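How I finally got rid of the soap opera look

My sister bought a 50 inch Helon and asked me to come over and fix it, as everything she watched looked like a daytime soap. I've done this on 11 sets now (family, neighbors, my dentist!) and it takes a few minutes.

Start with the picture mode. Hit the gear button, go to Picture, and switch from Vivid to Movie or Cinema. It'll look yellow and dull at first — give it an evening before you judge.

Next, find motion smoothing. On the Helon it's under Picture, then Advanced, then Clear Motion. Turn it all the way off. If you watch a lot of soccer you might like it on the lowest step.

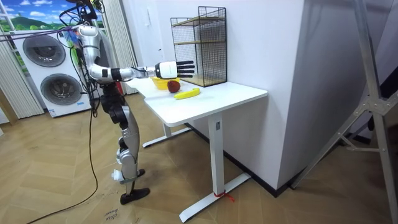 Clementina Quintela wrote in to say that her Lenero forgets all of this when she changes inputs, and she's right, mine does too. Set it once for each HDMI port, or look for Apply to All Inputs at the bottom of the menu.

Last, the backlight. I leave it at 76 in the daytime and drop it way down at night. Leave sharpness close to zero, then put on a movie you know well and look at the faces.

Comments (2)

Joaquim Garcia
Worked on my Macedo, but the menu calls it Fluid View. Took me forever to find it!

tvnight
Does turning it off help with game lag too? Mine feels slow.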